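Reading time: 5 min

4. What people call lunch

4.1 The diary and its troubles

We asked 20 households in Plaveven and Normont to write down every midday meal eaten at home for a year. As it was a leap year, this came to 366 days, a fact pointed out to us by several of the households well before we had noticed it ourselves. Everyone got the same paper diary, with a line for the time, a line for the food, a line for the place and a box headed "Was this lunch?" The box was added late, at the urging of our colleague Boonmee Noiphan, and it has caused more argument than the rest of the study put together.

The trouble is that people do not agree with themselves. One diarist in Normont ate cold noodles at the kitchen counter on two days running, at the same hour, and ticked the box only for the second. Asked later, she explained that on the second day she had used a bowl. Another refused to tick the box for any meal eaten with the refrigerator door open. We had planned to correct entries like these. After the first month we gave up and decided they were the findings.
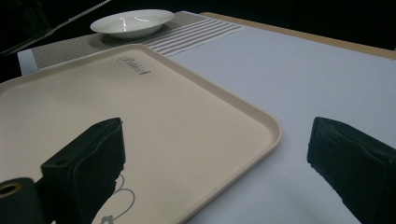 By October we had 1169 entries that were complete enough to use, meaning that all of the lines were filled in and the handwriting could be read by at least two of us. Entries reading "the usual" were kept if the usual had been defined somewhere earlier in the diary. Entries reading "see yesterday" were kept if there was a yesterday. One long entry about a neighbor's fence was dropped with regret.

Three households left early. One moved away, one lost the diary, and one wrote to say that keeping track of lunch had taken the fun out of it, which we have not been able to refute.

4.2 Setting a place for one

We expected the food to decide the matter. Hot food would be lunch, cold food would be a snack, and soup would be beyond dispute. The diaries were not helpful to this idea. Soup drunk from a mug while standing was mostly left unticked, while crackers and cheese eaten sitting down were ticked with what looked like extra pressure on the pen.

The better guide was whether something had been put on the table first. Diarists who laid a mat, a plate or a tray, even for a meal of toast, nearly always counted it. We call this the place-setting effect, mainly because the name was free. It fits with the older work from Khunthong on tea breaks, in which a break with a saucer was remembered as longer than one without.

The effect does not ask for good china. Diarists spoke fondly of cheap things, and of things plainly meant for someone younger. Tableware with a word or an animal on it came up often in the interviews, usually with a short defense that we had not asked for. Figure 1 gives an idea of the style. A man of 60 told us that he would not call it lunch without "the duck one," and then asked us to leave that out. He has since changed his mind.

Figure 1. Plain and printed tableware: a round plate on a striped mat, and a tray lettered "Rabbit."

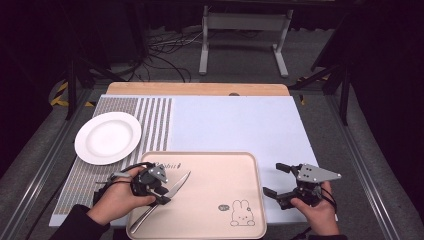

4.3 Eating at the desk

Desk meals need their own section, as the people who eat them have strong feelings. In the Plaveven diaries, a meal at the desk was called lunch if the screen was off, "sort of lunch" if a video was playing, and "work" if email was open. There was no line on the form for "sort of lunch." Diarists drew one in.

The Trarngate guidelines for meal diaries tell researchers to treat any food taken between eleven and two as the midday meal. This is tidy, and we can see why a person with a deadline would like it. Applied to our data, it would turn a handful of raisins at 11:04 into lunch and rule out a full plate of dumplings at 2:15. The dumpling diarist has asked to be told how this comes out. 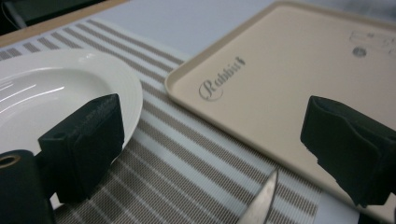

We tried a gentler rule, in which a meal is lunch if the eater says so within the hour. It worked fairly well for people living alone. In shared homes it ran into the problem that one person's lunch was quite often taken from the other person's, and the two diaries then gave very different accounts. We have left both versions in the data and removed the names.

Comments

mugsoup
Soup in a mug is lunch. I will not be taking questions.

Odile R.
Was the lost diary ever found? Asking as somebody who loses everything.

normont_reader
I took part in this. The entry for Wed 17 April is mine and I stand by the box being ticked. It was a large pear.

K. Tamsin
Section 4.3 read at my desk, with email open. So, work.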